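손으로 가르치는 일, 타이네커 카위퍼르스와의 대화
02/08/2023

타이네커 카위퍼르스 씨는 Lemance 작업실에서 원격조종으로 로봇에게 식탁 정리를 가르치고 있다. 처음 이 일을 시작했을 때는 로봇이 어렵다고 생각했는데, 지금은 자기 손이 더 어렵다고 한다.

"저는 집에서 접시를 집을 때 생각을 하지 않습니다. 그런데 조종기를 잡으면 손목을 언제 돌리는지부터 다시 배워야 합니다."

한 과제에 필요한 시연은 400회이다. 그녀는 파란 접시와 작은 그릇, 숟가락을 쟁반에서 식기 건조대로 옮기는 과제를 맡았다. 접시는 테두리가 있어서 잡을 곳이 분명하지만, 바로 옆에 그릇이 있으면 집게가 들어갈 자리가 좁아진다.
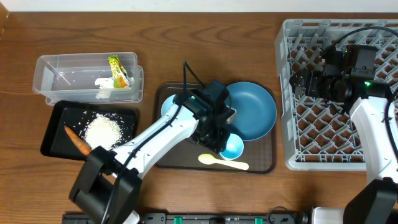 느린 손이 좋은 손인가

나는 천천히 움직이면 로봇이 더 잘 배우는지 물었다. 카위퍼르스 씨는 고개를 저었다. "너무 느리면 망설임까지 배웁니다. 제가 중간에 멈추면 그 멈춤도 기록에 들어가니까요." 그래서 동료 야누스 키비 씨와 규칙을 만들었다. 한 번 망설인 시연은 남기지만, 2초 넘게 멈춘 시연은 지운다. 키비 씨는 이 규칙이 조금 엄격하다고 생각하는 모양이다.

가장 싫어하는 물건은 숟가락이라고 했다. 얇고 낮게 누워 있어서 집게 끝이 쟁반 바닥을 긁기 쉽다.
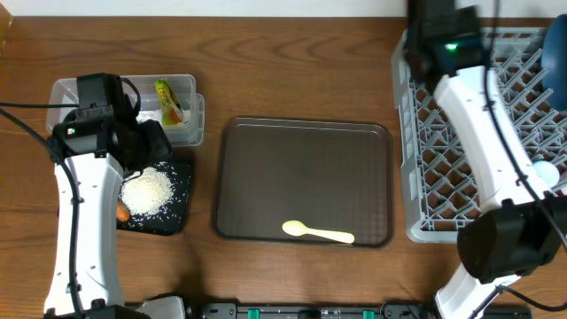 "힘을 손으로 느낄 수 없으니 눈으로 짐작합니다. 저는 손잡이 쪽을 잡고, 키비 씨는 가운데를 잡습니다. 두 방법을 섞으면 모델이 혼란스러워해서, 10월부터는 한 가지로 정하기로 했습니다." 어느 쪽으로 정할지는 아직 의논하는 중이다.

하루에 조종하는 시간은 거의 다섯 시간이다. 저녁에 집에서 설거지를 할 때 자기도 모르게 팔꿈치를 들고 있다고 그녀는 웃으며 말했다. 다음 과제는 쌀을 그릇에 옮겨 담는 것인데, 카위퍼르스 씨는 벌써 걱정을 한다. "쌀은 매번 다르게 흩어집니다. 똑같은 시연을 두 번 할 수가 없어요."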